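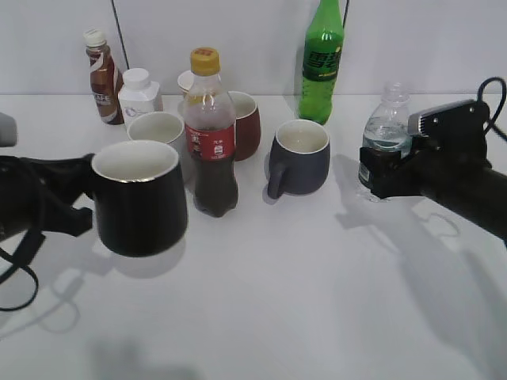
Speaker notes: Workplace Communities and the Fellarik Programme

Category: Talks and Events | October 2019

Good morning, and thank you for the invitation to speak on behalf of Fellarik. Our subject is shared kitchens in office buildings, and what they cost to run when no one has agreed how to use them. Most sites begin with a mixture of mugs and bottles on a white table, and the question of who washes what soon follows. Pause here and allow a show of hands.

Slide two. The survey closed in August with 2931 replies from tenants at the Kimby and Drisis buildings. Of these, 1746 said they used the kitchen every day. Almost 613 had never been told where to report a fault.

Slide three. At Kimby, each floor now has a written rota and a named cupboard - the wording is in the handout. Drisis has kept its paid cleaning service and will review it after the lease renewal. Please do not quote the contract price.

Slide four. The Gentile building joins next year. Invite questions on storage and noise, and refer any on rent to the lettings desk.

Shares: 14 | Comments: 3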